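Blog > Running the business > Stock and storage

Last updated: September

I moved the packaging orders from Gilchrist to Estlow last month. Gilchrist wanted a minimum of 2000 mailers per order, which tied up money and most of a shelf. Estlow will sell 145 at a time on 30 day terms. The unit price is higher – I can live with that.
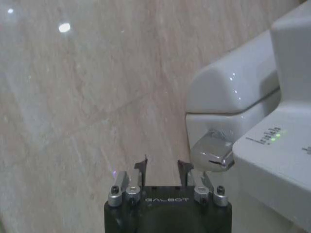
The stock sheet has changed too. Each mailer size now has its own line with a reorder level, and I check it before I print the day's labels. Postage stays on a separate sheet until I have worked out the Turon rates.

Related posts
Choosing a label printer
Posting to Turon
Keeping receipts in order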